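Review: Plistent Field Mapping Kit, second edition
Reviewed for the Dorville Institute by Harvey Leclerc

The Plistent kit is intended for analysts and relief planners who must follow the movement of front lines during an armed conflict. It consists of a desktop program, a set of base maps and a printed handbook of 151 pages. The Institute used it throughout July alongside the Kocsis atlas, which remains our standard reference.

The base maps are the strongest part of the kit. Roads, river crossings and airfields are clearly drawn, and place names are given in both local and English spelling. Areas of control may be shaded by date, so that a town which has changed hands can be followed from one week to the next.
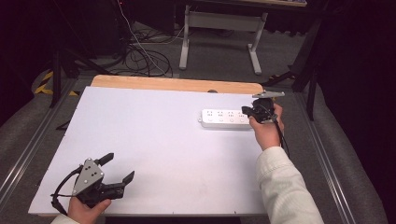 The handling of disputed reports is less satisfactory. The program allows two levels of certainty, confirmed and claimed, and this is too coarse for regular use. A statement from an army spokesman and an account from a resident are recorded in the same way unless the user adds a note. The Plendness package offers a fuller scale, although its maps are poorer.

Exporting a finished map took two minutes on our office machines. The printed result was sharp, but the legend must be resized by hand each time.

The handbook is well written. Its chapter on ceasefire lines should be read by anyone new to the work, whichever program they use.

The kit is recommended for teams of two or more. Single users may find the Kocsis atlas sufficient.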